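Rillura-desk README

こんにちは、Rilluraのデータ置き場へようこそ。このREADMEは、卓上タスクの遠隔操作デモをまとめた「Rillura-desk」の説明書です。論文みたいなかっちりした文章を書くのは苦手なので、隣の席の人に話すつもりで書いていきます。長いので、急いでいる人は「とりあえず読み込む」のところまで飛ばしてください。

ざっくり言うと、シミュレータの中のアームを私が手元のコントローラで動かして、机の上のものをつかんだり運んだりした記録です。全部で934エピソード。操作したのは全部私です(だから癖も全部私の癖です、すみません)。カメラ映像、関節角度、グリッパの開き具合、それからコントローラの生の入力が入っています。成功した回だけでなく、やり直した回や途中であきらめた回も残してあって、そこは自分ではけっこう気に入っているところです!

もともとはKunadellという模倣学習の小さなライブラリを作っていて、その動作確認用に自分で何十本か録ったのが始まりでした。録っているうちに楽しくなってしまって、気がついたらこの量です。4月に一度フォルダを整理して、人に渡せる形にしました。 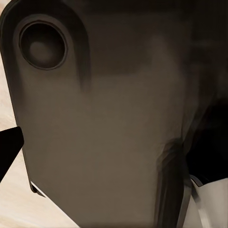

手先カメラ(wrist)

フォルダ名でいうと wrist/ です。ものすごく寄った絵が多いので、初めて開いた人はちょっとびっくりするかもしれません。暗い灰色の面が画面のほとんどを占めて、机は左側に淡いベージュで少しのぞいているだけ、というフレームもふつうに入っています。こういうフレームも間引かずに全部残しました。学習のときに捨てるかどうかは使う人が決めたほうがいいと思っています。

実験してみた範囲では、こういうフレームを混ぜたままでも学習は回ります。ただ、画像だけを入力にする場合は、関節角度を足した場合よりだいぶ不安定でした。私のおすすめは、まず画像と関節角度の両方を入れて動かしてみて、そのあとで画像だけに減らしていくやり方です。逆から始めると、うまくいかないときに何が悪いのか分からなくなって、夜中に頭を抱えることになります(経験者です)。

画像の正規化はしていません。明るさもレンダラから出たそのままです。暗い面が多いエピソードでは平均値がかなり下がるので、データセット全体の平均で割るような前処理をするなら、一度ヒストグラムを見てからにしてください。

操作のしかた

教え方は2種類あります。

ひとつめは remote。コントローラを握って、手の動きをそのままアームの手先に写す方式です。人差し指のトリガーがグリッパの開閉で、引くほど閉じます。離すと全開に戻ります。慣れると箸くらいの気分で使えますが、慣れるまでは机を突っつきまくります。最初のころのエピソードがぎくしゃくしているのはそのせいです。

ふたつめは step。キーボードで少しずつ位置をずらしていく方式で、動きはカクカクしていますが、姿勢を細かく決めたいときはこっちが楽でした。狭いところに指を入れる直前だけstepに切り替える、という使い方もしています。切り替えたフレームには mode という列に印がついているので、混ざっているのが嫌な人はそこで分けられます。

コントローラの入力は、Itelという自作の中継プログラムを通して記録しています。Itelは入力に軽い平滑化をかけてからシミュレータに渡すので、raw_input と action は完全には一致しません。バグではないです! 手の震えまで学習させたい人は raw_input を、ふつうに使いたい人は action を使ってください。

それと、操作中の私は手先カメラと俯瞰カメラを並べて見ています。つまり、wristの映像だけでは判断できない動きを、俯瞰を見ながらやっていることがあります。wristだけで学習したモデルが妙なところで迷うとしたら、たぶんここが原因です。俯瞰の映像は overview/ に入れてあるので、必要ならいっしょに読み込んでください。

器のふちをつかむタスク

いちばん時間をかけたのが rim_grasp というタスクです。器を上からわしづかみにするのではなく、指を1本は内側、もう1本は外側に回して、ふちを挟んで持ち上げます。人間なら何も考えずにやる動作ですが、遠隔操作でやると本当に難しい! 奥行きが分かりにくくて、内側の指が底についてしまったり、外側の指が机をこすったりします。

コツは、いきなり下ろさないことです。まず開いた指の真ん中にふちが来るように横の位置を合わせて、それから手首の向きをふちのカーブに合わせて、最後にゆっくり下げます。手首の向きをさぼると、閉じたときに器がくるっと回って逃げます。私は何度も逃げられました。
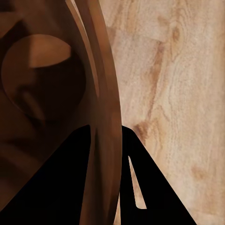

rim_grasp、手先カメラ。茶色い器のふちをはさんで、両側に黒い指。

このタスクでは、指を閉じはじめるフレームに phase = close の印を手でつけてあります。自動で判定しようとしたこともあるのですが、トリガーをちょっと引いて戻す癖が私にあるせいで、まるで当てになりませんでした。手でつけた印なので、前後に2フレームくらいのずれはあると思って使ってください。

やり直しの回も別フォルダに分けていません。ふちを外して、持ち上げ直して、もう一度合わせる、という流れがひとつのエピソードに入っています。失敗から戻る動きを学ばせたい人には、ここがいちばんおいしいはずです。きれいなデモだけほしい人は retry = 0 で絞ってください。

とりあえず読み込む

Kunadellを入れてある環境なら、kunadell.load("rillura-desk") で全部読めます。タスクを選ぶときは task="rim_grasp" のように渡してください。Kunadellを使わない人のために、各エピソードは連番のPNGとCSVでも置いてあります。CSVの列は次のとおりです。

time : エピソード開始からの秒数
joint : 関節角度(ラジアン)
grip : グリッパの開き具合。0が閉、1が開
raw_input : コントローラの生の値
action : 平滑化したあとの値
mode : remote または step
phase : approach、close、lift、release の4つ
retry : やり直しの回数

phase が空欄の行は、印をつける前に録った古いエピソードです。そのうち埋めます、と書いてからずいぶん経っているので、あまり期待しないで待っていてください。埋めてくれる人がいたら大歓迎です。

分かっている問題

・古いエピソードの一部で、wristとCSVの時刻がすこしずれています。offset.txt があるフォルダはその値を足せば合います。
・step の区間では手先がほとんど動かないフレームが続きます。行動の予測を学習させると「何もしない」を覚えがちなので、間引くか重みを下げるかしたほうがいいです。
・シミュレータの摩擦は実機より強めにしてあります。つかんだものがあまり滑らないので、そのまま実機に持っていくと握りが甘いと思います。
・私は右利きで、アームを右側から回り込ませる癖があります。左から近づく例が少ないので、左右反転で増やすのもありですが、その場合は関節角度も忘れずに反転してください。私は忘れました。

Rossとの関係

前に公開していたRossというデータセットを使ってくれていた人へ。Rillura-deskはその続きですが、座標系が変わっています。Rossは机の角が原点、こちらはアームの根元が原点です。混ぜて学習するときは tools/ross_to_rillura.py を通してください。グリッパの値の向きも逆だったので、それも同じスクリプトで直しています。Rossのほうはもう更新しません。

使っていい範囲

研究でも趣味でも授業でも自由に使ってください。改変も再配布もOKですが、再配布するときはこのREADMEをいっしょに入れてもらえるとうれしいです。シミュレータの中だけで録ったものなので、人の顔や声は入っていません。ただ、これで学習したモデルを実機で動かすときは、最初は速度をしっかり落として、非常停止に手が届くところでやってくださいね。

変なところを見つけたら、リポジトリのissueに書いてください。エピソード番号と、何フレーム目かをつけてもらえると助かります。返事は遅いかもしれませんが、全部読んでいます。次は引き出しを開けるタスクを録る予定で、いまはItelのほうを直しているところです。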